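In Defense of the Clothes You Already Have
by Amber Lightfoot

My mother owned one good winter coat from the year I started kindergarten until the year I finished high school. It was camel colored when she bought it and something closer to oatmeal by the end, and she had the lining replaced twice by a tailor on Troltodgate Street who called her "young lady" both times. I thought of that coat last week while I was standing in line at the returns counter with three blouses I had ordered, tried on for two minutes, and disliked.

I don't say this to scold anyone. I like new clothes as much as the next person, and I have been known to order a cardigan at midnight because the one on the screen looked like it belonged to a calmer woman than me. But I have come around to the opinion, slowly and with some kicking, that most of us would be happier if we bought less and looked after it better, and I would like to make the case for it while the coffee is still hot.

Start with the money, which is where my grandmother started every conversation. Last July I sat down with a year of card statements and added up what I had spent on clothes I wore fewer than 3 times. The total came to just over $300. That won't ruin a household, I know, but it would have paid for a very nice weekend at the lake with my sister, and I can't remember what half of those things looked like. I remember every weekend at the lake.

Then there is the matter of room. We live in a small house with the kind of closets people built when a person had a church outfit and a work outfit and that was that. Every new shirt means an old one gets shoved further back, and before long you are wearing the same few things off the top of the pile anyway. Whatever I reach for first in the morning is my real wardrobe. The rest is storage.

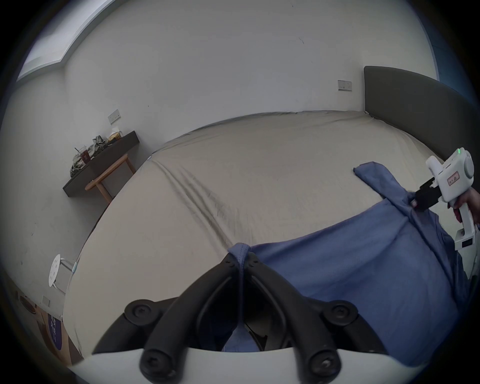 Something blue, crumpled on the bed.

Now, I will grant the other side its best point, and it is a good one. Looking after clothes takes time, and time is what working people have the least of. It's easy for me to be cheerful about mending on a quiet Sunday when the children are grown and the only one asking for supper is the dog. When mine were little, a torn knee went straight into the trash, and I didn't lose a wink of sleep over it. If that is where you are right now, bless you, and please skip this paragraph and take a nap.

Still, a lot of what I call looking after takes hardly any time at all. Wash things in cold water. Hang up the sweater you wore for an hour to dinner — it doesn't need washing. Learn to sew on a button, and learn it badly if you have to, because a badly sewn button holds a shirt closed perfectly well. I learned at 59, from a neighbor with more patience than I deserved, and my first one sat so crooked that my husband asked if it was a pocket.

What I didn't expect was how fond I would get of things. There is a gray skirt in my closet with a darn near the hem, and I reach for it more since I fixed it than I ever did before. I suppose I feel that we have been through something together. My mother must have felt that way about her coat. She gave it to my cousin in the end, with a fresh set of buttons, and my cousin wore it to the bus stop for two more winters.

The blouses went back, by the way, all of them. On the way home I stopped for thread.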